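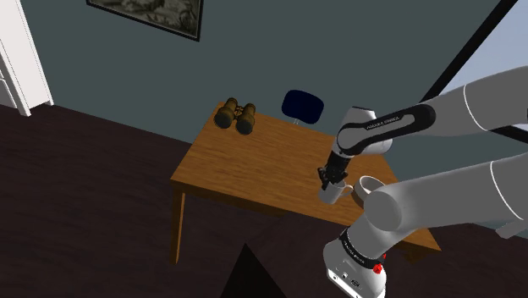 로봇 팔 셀 안전 점검표 (고장 후 재가동 전)
장소: Talport 2층 시험실
대상: 7축 팔 한 대, 두 손가락 그리퍼
점검자: Birger Sæther
점검일: 2024년 7월 12일
시뮬레이션 확인: Wynne 장면 파일, 머그와 그릇형 컵 과제

읽기 전에
저는 한국어가 모국어가 아닙니다. 표현이 어색한 곳이 있으면 알려 주십시오. 수치와 판정은 두 번 확인하고 적었습니다.

점검하는 이유
6월에 시험실에서 그리퍼가 머그를 잡은 채로 옆에 있는 컵을 밀었습니다. 컵은 테이블 아래로 떨어져서 깨졌습니다. 다친 사람은 없습니다. 팔은 접촉을 감지하고 멈추어야 했지만 멈추지 않았고, 작업자가 비상정지 버튼을 눌렀습니다. 기록에는 이 동작이 2,098번째 반복으로 남아 있습니다. 그 전의 반복에서는 같은 오류가 기록되지 않았습니다.

판정 표시: 적합 / 부적합 / 보류

가. 정지 기능

1. 비상정지 버튼을 누르면 팔이 즉시 멈춘다.
판정: 적합
의견: 세 가지 자세에서 눌러 보았습니다. 팔을 길게 뻗은 자세에서도 멈추었습니다. 정지한 후에 팔이 아래로 처지지 않았습니다.

2. 비상정지를 해제해도 팔이 스스로 움직이지 않는다.
판정: 적합
의견: 해제한 다음 60초 동안 기다렸습니다. 움직임이 없었습니다.

3. 비상정지 버튼이 작업자의 손이 닿는 곳에 있다.
판정: 부적합
의견: 버튼의 케이블이 짧아서 버튼이 팔의 받침 쪽에 놓여 있습니다. 사고 때 작업자는 팔 옆으로 몸을 숙여서 눌러야 했습니다. 이것은 위험합니다. 긴 케이블로 바꾸고, 버튼을 작업자 책상 위에 고정해 주십시오.

4. 문을 열면 감속 모드로 바뀐다.
판정: 보류
의견: 문 스위치는 동작합니다. 그러나 제어 화면의 표시가 늦게 바뀝니다. Wesero에 문의를 보냈고 답을 기다리고 있습니다.

나. 접촉 감지

5. 접촉 감지 기준값이 승인된 값과 같다.
판정: 부적합
의견: 사고의 가장 큰 원인이라고 생각합니다. 승인서의 기준값은 9 N인데, 제어기에 저장된 값은 60 N이었습니다. 누가 언제 바꾸었는지 기록에서 찾지 못했습니다. 오늘 승인된 값으로 되돌렸고, 변경 권한에 비밀번호를 걸었습니다.

6. 기준값이 재시작 후에도 유지된다.
판정: 적합
의견: 제어기를 껐다가 다시 켜고 확인했습니다.

7. 물건을 잡고 있을 때도 접촉을 감지한다.
판정: 보류
의견: 빈 그리퍼로는 감지합니다. 머그를 잡은 상태에서는 하중 설정이 맞지 않으면 감지가 늦을 수 있습니다. 새 하중 값을 넣은 후에 다시 시험하겠습니다. 시험에는 도자기 컵을 쓰지 말고 폼 블록을 쓰십시오.

다. 그리퍼

8. 손가락 패드에 마모나 갈라짐이 없다.
판정: 부적합
의견: 왼쪽 패드의 끝이 닳았습니다. 머그의 테두리를 잡는 동작이 많아서 끝부분만 먼저 닳는 것 같습니다. 예비 패드는 Arasus 상자 안에 있습니다. 두 개를 같이 교체해 주십시오.

9. 전원이 끊어져도 잡은 물건을 놓치지 않는다.
판정: 적합
의견: 폼 블록으로 시험했습니다.

10. 그리퍼 고정 나사가 느슨하지 않다.
판정: 적합
의견: 토크 렌치로 모두 확인하고 표시선을 새로 그었습니다.

라. 동작 경로와 시뮬레이션

11. 장면 파일의 물건 위치가 실제 테이블과 같다.
판정: 부적합
의견: 장면 파일에서 머그는 그릇형 컵의 바로 왼쪽에 있고, 둘 사이의 틈이 아주 작습니다. 실제 테이블에서는 컵이 132 mm 더 멀리 있어야 한다고 작업 지침에 쓰여 있습니다. 지침과 파일 중에서 하나를 고쳐야 합니다. 저는 파일을 고치는 것을 권합니다.

12. 그리퍼가 물건을 충분히 들어 올린 다음에 옆으로 움직인다.
판정: 부적합
의견: 현재 경로에서는 머그가 테이블 면에서 조금만 올라간 상태로 옆으로 가기 시작합니다. 옆에 컵이 있으면 부딪칠 수 있습니다. 수직으로 올리는 구간을 더 길게 해 주십시오.

13. 충돌 검사에 컵 손잡이의 모양이 들어 있다.
판정: 부적합
의견: 충돌 모델은 단순한 원통이고 손잡이가 없습니다. 손잡이가 다른 컵을 향하고 있으면 실제 거리는 계산한 거리보다 짧습니다. 시뮬레이션에서 경고가 나오지 않은 이유도 여기에 있다고 봅니다.

마. 주변

14. 작업에 필요 없는 물건이 팔의 범위 안에 없다.
판정: 적합
의견: 점검 전에 실제 테이블을 정리했습니다. 장면 파일에는 테이블 끝에 쌍안경이 있는데, 이번 과제에 쓰지 않으면 파일에서도 지워 주십시오.

15. 의자가 팔의 범위 밖에 있다.
판정: 보류
의견: 바닥에 표시선이 없어서 판단할 수 없습니다. 노란 테이프를 붙인 후에 다시 보겠습니다.

결과
재가동을 허가하지 않습니다. 3번, 8번, 11번, 12번, 13번을 고치고, 5번은 다른 사람이 값을 한 번 더 확인해야 합니다. 보류 항목은 제가 직접 다시 점검합니다. 그때까지 제어기의 열쇠는 제가 보관합니다. 시뮬레이션 작업은 계속해도 됩니다.

수정한 장면 파일을 올릴 때에는 파일 이름에 항목 번호를 넣어 주십시오.

점검자 서명: Birger Sæther
확인자 서명: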